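Patiria reopens second-hand tableware hall after winter repairs

10/05/2017

The second-hand hall at Patiria has opened again after 13 weeks of repairs to its roof and drains. Shoppers can once more bring in and buy used crockery, glass and cutlery on the ground floor, using the entrance on the car park side.

The hall closed when rainwater got in above the back wall. Stock was moved to a store at Bunelell, where a small part of it was sold from two rooms during the closure. Those rooms have now shut and everything left has come back to the main site.

Kgomotso Ntuli, who manages the hall, said the move had given staff a chance to go through boxes that had not been opened for years. "We had full dinner sets in there that had been split up between different shelves," she said. "A lot of them have been put back together and priced as sets."

The repairs were carried out by Ciobanu, a local building firm. The old guttering has been replaced along the whole of the rear wall and a new drain runs under the loading bay. The loading bay itself will stay closed to the public until July, when the last of the paving is due to be laid. Until then, anyone dropping off larger loads should use the side gate and ring the bell.

Patterned china remains the biggest seller. Blue and white pieces go fastest, and single plates are often bought by people trying to replace a broken one at home. Odd plates, bowls and saucers are kept on their own shelves near the tills and are sold one at a time.
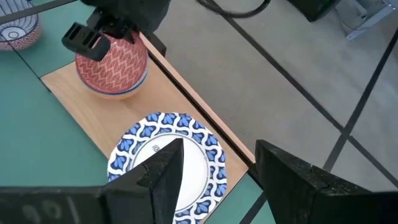
What the hall will take

Donations should be clean and free of chips and cracks. Staff will accept part sets and single items, but not pans with worn non-stick coating, plastic food tubs or electrical goods of any kind. Sharp knives must be wrapped in card and handed over at the desk. Items that cannot be sold are sent to Adska for recycling.

There is a limit of four boxes per visit, which applies to households and to businesses. Cafes and clubs clearing out a kitchen can arrange a collection by asking at the desk. There is a small charge for this, depending on distance.

Prices

Most single plates and bowls cost under £2. The largest set on sale at reopening is a dinner service of 48 pieces, priced at £325. Ntuli said it came from a hotel dining room and had been stored in its original boxes.

Vusumuzi Mathebula, who runs a cafe nearby, has bought his crockery at the hall since it first opened. He said he had missed it over the winter. "Things get dropped every day in a cafe. New plates cost too much when you are buying them every month, and my customers like it that they don't all match."

The first 1000 shoppers through the door will be given a cloth bag. The hall is open from 10am to 4pm, with last donations taken at 3.30pm. Parking is free for the first hour. The upstairs furniture floor was not affected by the repairs and keeps its usual hours.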